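3.2 How visitors move through a portrait show

Hanging order turned out to matter far more than we expected when we planned this study. The Dmytriv collection holds 860 portraits of river families, most of them shot on medium format film, and the Gedgate gallery had room for only a small part of it. We asked for two hangs of the same prints. In the first, the portraits followed the river from source to mouth, so that a visitor walked downstream as the photographer had. In the second, the prints were grouped by pose: people standing alone, people with their children, people at work. Nothing else changed between the two — same frames, same captions, same lighting.

The difference was a delight to watch. In the river hang, visitors kept a steady pace and read nearly every caption, often going back a few prints to check a place name. In the pose hang they hardly read at all. They looked across the room, pointed, compared one face with another, and talked! Staff at the desk told us that the rooms were louder in those weeks, and our own notes agree. We find this exciting, as earlier writing on portrait shows tends to treat talk as a distraction from looking. In our notes the two go together. People who spoke about a portrait stood in front of it longer than people who did not.

We tracked 300 visitors in each hang by hand, with a paper plan of the rooms and a stopwatch. Only stops longer than a glance were marked, and a stop ended when the visitor turned to the next print or walked on. School groups were left out, as they follow a guide and a fixed route. The same two observers worked both hangs and swapped rooms at the halfway point of each day.

3.3 The second site

Drorner is a much smaller space, a former grain store with a single long room and one side bay, and we were curious whether the result would hold there. The local team chose the pose hang only, with large prints on the long side and a row of small ones in the bay. Visitors again talked a great deal. The bay was the real surprise. We had taken it for a dead corner, yet people stayed there longer than anywhere else in the building, leaning in close to the small prints and then calling their friends over.

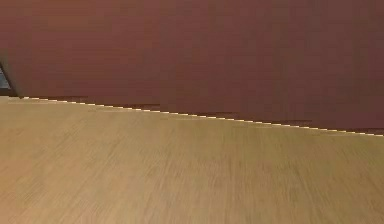 Figure 4. Wall and floor, simulated view.

We think print size explains a good part of this. A small portrait asks for one viewer at a time, so a short line forms, and people in a line start to chat. It would be easy to test: hang the same portrait small at one site and large at another, and count the conversations. The Dimton archive has already offered a set of 2,000 negatives for fresh printing, and we hope to begin in January.

One limit should be stated plainly. Both sites draw a local crowd, and many visitors knew the river towns well. A person who recognizes a landing stage or a family name has a reason to talk that a stranger lacks. Our exit cards asked for home town but left out family ties, and we will add that question in the next round.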